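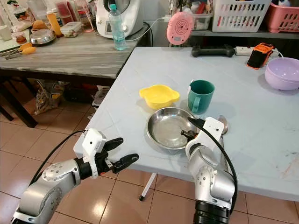 How to Set a Casual Table With Mismatched Dishes

15/09/2018

I love a table where nothing matches! A steel plate, a yellow bowl, a teal mug, a lavender bowl big enough for salad... put them together with a little thought and you get a place setting that looks cheerful and works hard all through dinner. It takes 5 minutes once you have the hang of it, and you can do it with whatever is in the cupboard right now.

What you need for each person

A plate, flat or shallow with a rim
A small bowl for the side dish or dessert
A mug or cup
A spoon, plus a fork and knife if the meal calls for them
For the whole table: one large bowl for sharing

Step 1. Clear and wipe the table

Any table will do. I'm a big fan of a plain white folding table for this, and a few scuffs don't matter a bit, because bright dishes pull the eye right up off the surface. Wipe it with warm water and a drop of dish soap, then go over it again with a dry cloth. If it folds, check that the legs are locked before you put anything on it (please do this, I once lost a full pitcher of lemonade).

Move chargers, power strips and cords off the eating area. Cords especially, they have a way of catching on a sleeve just as somebody passes the soup.

Step 2. Put the plate down first

The plate is your anchor. Set it straight in front of the chair, one thumb's width in from the edge. Stainless steel is my favorite for this spot. It's a quiet gray, so it gets along with every color you can throw at it, and it won't break if it goes over the side. A raised rim is great for anything saucy.

Steel does show water spots, so give it a quick rub with a dry towel before it goes on the table.

Step 3. Add the small bowl, behind and to the left

This is where I like to have fun with shape. A scalloped bowl with a wavy rim looks like a flower next to a plain round plate, and kids go straight for it. Yellow is wonderful here! Keep a couple of fingers of space between bowl and plate so people can lift one without bumping the other.

Step 4. Mug to the right

Set the mug behind the plate on the right side. Turn the handle so the person sitting there can grab it easily. Toward the front is fine, or angled out a little to the right for a right-handed guest. Swap the whole thing over for a lefty.

Step 5. Spoon beside the plate

Spoon on the right, bowl facing up. If you're adding a knife, it goes between the plate and the spoon with the blade facing in, and the fork goes on the left. For soup or rice and beans, I skip the rest and just do the spoon.

Step 6. The big bowl goes where everyone can reach

Large plastic bowls are light, even full, so they're easy to pass. Put yours toward the back if you're seating people on one side only, and in the middle if they're all the way around. I like the big bowl in a softer color such as lavender, which calms down the yellow and teal without making things boring.

A few words on color

Pick one bright, one deep and one soft color, then let the steel tie it all together. If you have 3 or more people coming, you don't have to repeat the same set at every seat. Give one person the yellow bowl and the next a green one. Try to repeat each color at least once somewhere on the table, even if it's only a napkin.

Keep a side table for the extras

If you have room, a second table close by is a huge help. Water bottles, the food processor or multicooker, bread, the hot sauce, all of that can live there and leave your eating table free. Plug appliances in on the wall side so the cable runs along the back.

Washing up

Plastic bowls and mugs stay bright longer if you keep them away from scouring pads. A soft sponge does it. For tomato stains, make a paste of baking soda and water, leave it on for 23 minutes (my kitchen timer habit, twenty is fine too) and rinse. Dry the steel right away, stack the plates at the bottom and nest the bowls on top by size.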